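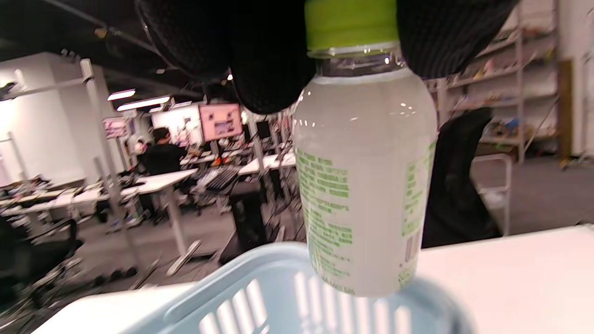 **Where should a half-used bottle go when you're finished with it?**

In the blue basket on the white table, cap tightened, label facing out.

## The Great Bottle Roundup

*Haller House Tenant Newsletter, March 10, 2020*

Anyone who has opened the cupboard under the second-floor sink in the past year knows what this item is about. For everyone else: it was full. It was full the way a suitcase is full when you've sat on it, and each of us dealt with this by opening the door a crack, adding one more bottle, and leaving at a brisk walk.

Last month we emptied it. The final tally, bottles only, was 278. (The lease for the floor covers 16 desks. You may do the division yourselves, and we suggest you do it sitting down.) A fair share of them were a quarter full or less, and a surprising number were the same product bought again by someone who couldn't find the first one, or the second one, behind the rest.

What was in there, apart from duplicates? Dish soap, hand soap, plant food, glass cleaner, white glue, screen cleaner, fabric refresher, something for stainless steel in a building with hardly any stainless steel, and one bottle of Grillside marinade that had been living among the floor polishes. It has been thrown out. If it was yours, we are sorry for your loss and a little worried about your lunches.

### How the basket works

We've moved to light blue plastic baskets with slotted sides. They were chosen after long debate on the grounds that they were already in the building. The slots let you see that there's something in there, which the cupboard never managed, and they let a small leak announce itself early.

A few house rules:

- Bottles stand up. A bottle lying on its side is a leak that hasn't been scheduled yet.
- Lift by the neck and shoulder, never by the cap. We learned a lot about flip tops during the roundup, and so did the carpet.
- If the label has come off, write what's in it on a strip of tape. "Stuff" is no longer accepted. Neither is "old stuff."
- Anything you brought from home gets your desk number on it.
- When the basket is full, it's full. Please don't start a second layer.

The label rule deserves a word more, mostly on account of the pale ones. A great many things sold in bottles are milky and grayish-white: hand lotion, furniture cream, carpet treatment, certain glues. They look very much alike once you've stopped reading, and the printing on the back is usually set in a size meant for insects. Take the extra second. Colored caps help you find the one you used yesterday, but a green cap is not a category of product, and we heard from two separate desks who had been treating it as one.

### Where everything went

Full and nearly full bottles of the same thing were kept, up to three of each, and put on the shelves along the back wall. Partial bottles of the same brand and the same product were used up first, one at a time. We did not pour them together. Somebody did suggest it, with a funnel already in hand, and the idea was talked down.

Unlabeled bottles went in a crate to the Morin Road drop-off, where they're used to this sort of thing and took them with only one raised eyebrow. If you have mystery liquids at home, they'll take those too, but bring them sealed and upright, and don't try to guess the contents at the counter. They would much prefer "I don't know" to your theory.

Empties were rinsed and recycled. The trigger sprayers were kept, against our better judgment, and there is now a box of 20 of them on the bottom shelf. Please take one. Please take several.

### What it cost, and what it might save

The floor spent $300 on cleaning supplies last year through Jurnow, the supplier we've used since we moved in, and that doesn't include whatever people picked up on their way to work in a mood of quiet desperation about the microwave. We've paused the standing order until July. On current stocks we'll get there easily, unless there is a sudden craze for washing windows. There has not been one so far.

From July on, ordering goes by a sheet taped inside the cupboard door. If you open the last of something, write it down. If you'd like something new, write that down too, and somebody will check whether we already own four of it.

### Still unclaimed

The following turned up behind the bottles and can be collected from the white table through the end of the month:

- one left rubber glove, large
- a tea strainer
- the missing key to the supply closet, which we had already paid to replace
- a jar lid with no jar that anyone can find
- a sponge in its original wrapper, apparently saved for a special occasion

The cupboard itself has been wiped out and given fresh shelf paper, and it now holds paper towels, trash bags and a fair amount of air. Several people have described the air as "space we could use." It is to be left alone. We'd like to look at it for a while.

Questions about the basket can go in the tenant box by the stairs. Complaints about the marinade can go there as well, though the decision is final. The drawer of takeout cutlery is next, so if you're attached to any particular soy sauce packet, now is the time to come and get it.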